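Forums Home | Hardware | Grippers & Hands | Data Capture | Classifieds | Search | Log in

Grippers & Hands > Faults and Failures

Finger pad let go mid lift, unit is the Skirnska two-finger. anyone else?

19 replies, 1711 views

tidewrack
Quick one before my shift. Running handheld pairs for bowl and dish tasks, two hands, kitchen table stuff. Right unit started slipping yesterday. Squeeze trigger, fingers close, bowl comes up a couple inches then the outside pad just peels off the finger and down she goes. Bowl survived. Edge of the table has a ding.

Pads are the ribbed ones, glued not screwed. Left unit same age, same hours, totally fine. Didn't drop anything before this. Encoder log looks normal right up to the slip so I don't think its a width reading problem.

Also the trigger now feels mushy at the end of travel. Related???

joule_thief_88
Glue. It's always the glue. Are you wiping the pads with alcohol? IPA gets in under the edge and lifts it.

tidewrack
Yes between sessions. Manual says damp cloth. I know, I know.

joule_thief_88
well there you go

pinchpoint
Disagree, at least on that being the whole thing. Mushy trigger isn't glue. Check the pins in the linkage. Mine walked out on the outer arm and the finger started closing at an angle, so all the load went on the bottom edge of the pad. Pad peels, you blame the adhesive, reglue it, peels again in March. Ask me how I know.

Post how you're actually grabbing the thing. Rim pinch or what.

tidewrack
Rim pinch both sides. One finger in, one finger out over the wall, second unit takes the far side. The bowls are stacked so the outside finger has to get down in the gap between them and its tight in there.

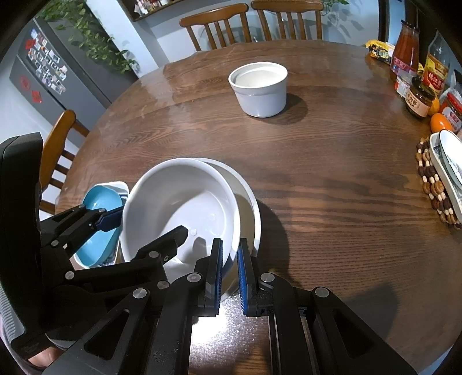

Anyway pulled the cover at lunch. Pins look seated but one of the outer ones spins with my fingernail, the rest don't. No idea if that's normal, never touched them before.

pinchpoint
Not normal on mine. Spinning = clip is gone or going. Look at the back side, should be a tiny e-clip in a groove. If the groove is empty stop using it.

halfduplex
Stacked bowls are the problem imo. You're wedging the outside finger down between two hard walls and then twisting when you lift. That's side load, the pads aren't meant for it. We run Etetti units and quit doing nested dishes from a straight rim pinch. Tip it up first with the other hand, then pinch.

joule_thief_88
so the fix is don't pick up bowls, great product

halfduplex
Didn't say that. Said don't pry with it.

tidewrack
The nested ones are literally the task tho. Can't skip them. And the left unit does the same move and it's fine.

halfduplex
Same move from the other side. Does the left ever go in the gap, or only grab the outside after it's loose? Because thats not the same load.

tidewrack
...ok mostly after. Fair.

sprocket_nan
Butting in on the safety side. What's under the table when it drops? Had a ceramic dish go over last year, shard went right through a canvas sneaker. We do closed shoes and a rubber mat now, and whoever's operating stands back from the edge. Also please don't hold the bottom with your free hand while you test a bad pad!! Pinch is stronger than you think close to the linkage.

tidewrack
Wearing crocs lol. Will fix that.

joule_thief_88
holes in the crocs, shards find the holes

pinchpoint
Clip???

tidewrack
Sorry, work. Clip is gone. Groove is empty. Found something that might be it in the bottom of the case, bent. So that pin's been drifting for who knows how long. 2 e-clips on order from Anham, one to fit and one to lose on the carpet.

Unit is tagged out. Going to do the pad with contact cement, flat clamp overnight, no alcohol.

halfduplex
Still say change the approach or you'll be back. Clip probably popped because of the twisting.

pinchpoint
Or it was a bad clip. Mine never touched a stacked bowl and did the same thing. Sutherland sells a kit with the stiffer ones, fit those on both units, not just the bad one.

sprocket_nan
Do both. And check the left one for spin while you're at it

tidewrack
Left checked, nothing spins. Will post when the clips show up.

Share (2) | Report | Subscribe to thread
Last updated 4:40 pm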